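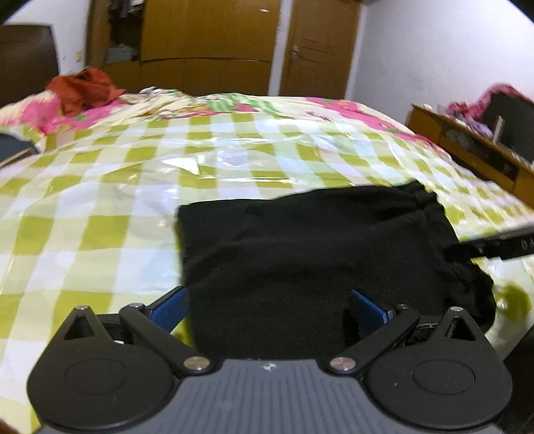 Black cloth pouch on the spare bed, plastic sheet still on over the check bedding

From: Vittoria Farina
To: Gurard house-sharing list
Date: 28 May 2022
Subject: Re: plastic on the beds, and a black bag

Graziella Mazza wrote:
> Two things before the July changeover. First, are we keeping
> the plastic sheets on the beds or not? The last people at
> Tisside took theirs off and I can't find where they put it.
> Second, I am missing a soft black bag, rectangular, with a
> strap. It has my adapters and the spare keys in it. If it's
> at either house please let me know before I have new keys cut.

Hi Graziella,

I was at the Skesari house yesterday and there is a black bag on the bed in the back bedroom. Picture is at the top. It's a soft pouch in dark matte cloth, a bit rumpled, and the strap has faint printing on it. I can make out a 0 and a 4 near the end. Does yours have that? I didn't open it, so I can't tell you if the keys are in there. If it is yours I can drop it off, or leave it in the hall cupboard for you.

On the plastic, I would keep it on between stays and take it off when people arrive. It does its job with dust, but it's noisy to sleep on and it slides. The one on the back bed is creased near the middle and I didn't have time to straighten it. The yellow-green and white check sheet under it can stay, I put that on clean last time.

When the plastic comes off, please fold it and put it on the top shelf of the wardrobe, same place in both houses. The Tisside one may be in the box under the stairs with the curtains. I haven't looked there since we moved the Figueiredo lamps out.

If we do need to replace it, the clear sheeting at the hardware store comes on a roll and one roll would do 2 beds. I would get the heavier kind - the thin one tears at the corners when you tuck it in.

Could someone going to Tisside before July also count the pillowcases? We were short last summer and I ended up bringing mine from home.

Vittoria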